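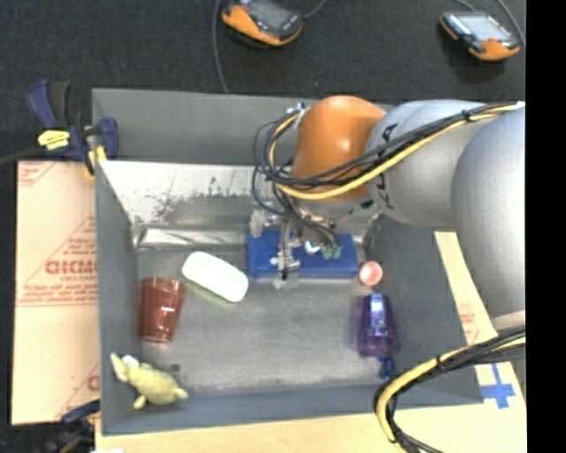
Scratches in coated steel drawers – touch up or leave?

drasberg_dan
10 August 2021
Tool cabinet in an unheated garage, bought secondhand in February. The coating has worn through on two drawer floors. No pitting, light orange bloom at the corners. Humidity in there peaks in the evening. Strip and repaint, or spot treat?

mkettle
Spot treat. Scuff with 320 grit, wipe with mineral spirits, thin coat of zinc primer, enamel over it. Let it cure a full week before loading.

Greenberg17
Disagree on the enamel. Sliding tools will cut through any brush-on finish in a season. Bare steel with paste wax holds up better and takes five minutes to renew.

mkettle
Wax on bare steel in an unheated garage is a maintenance schedule. Fine if you keep to it.

Greenberg17
I keep to it. Twice a year, no rust on mine.

arnaldo_g
Depends on the corners. If the bloom runs under the coating, neither works until you lift the loose edge with a scraper. Then primer, and a rubber liner on top.

drasberg_dan
Scraped one corner. Coating lifts 2 mm, then holds. Going with primer, no liner – they trap water.

arnaldo_g
Only if you put tools away wet.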